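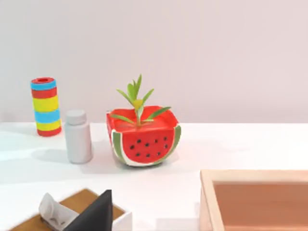 Evaluation diary, Drestville office, July. Third entry on the Flerero simulation kit.

The trial license was activated at 8:40 this morning under the terms agreed with Domínguez, the reseller. It permits 2934 episodes before a renewal decision is required. I intend to use well under half of them. The purpose of the trial is to determine whether the kit can replace the tabletop package we have leased from Mutell, whose contract is due for review.

Installation on the second workstation took 17 minutes, a clear improvement over the first. The manual still refers to a settings page that has been moved, and I have reported this to the supplier. Mr. Palamarchuk confirmed that our own task files load without conversion.

The morning was given to the household object library. The quality is uneven in a way I find acceptable. The watermelon planter is finished with care, down to the seeds and the pointed leaves of the plant, while the white bottle carries no label whatever. Should we proceed, we would wish to supply our own labels, and I have asked what that would cost. Shadows are soft and, to my eye, sufficient for our needs.

After lunch we turned to the furniture assets. Ms. Dal Bello had asked in particular for shelving, as most of the tasks our clients request end with something being put away.

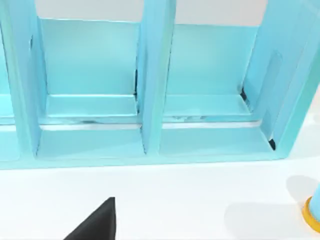
The light blue unit is of a generous thickness and its edges are well rounded. I noted narrow dark gaps at several of the joints, and faint smudges along the front of the shelf board. Ms. Dal Bello considers these cosmetic. I am inclined to agree, but have entered them in the defect list so that the supplier may state whether they are intended. Whether the collision shapes follow the visible panels remains to be checked, and I have reserved tomorrow morning for it.

The quotation arrived at 4:15. The price is 710 per seat each quarter, with support charged separately at 65 an hour. The Mutell lease includes support, and the two offers cannot be compared until we have an honest estimate of the hours we would need. Mr. Palamarchuk will draw this from last year's tickets.

Still outstanding: the reply concerning labels, the collision check, and a corrected page for the manual. Workstation two left running overnight on the standard batch.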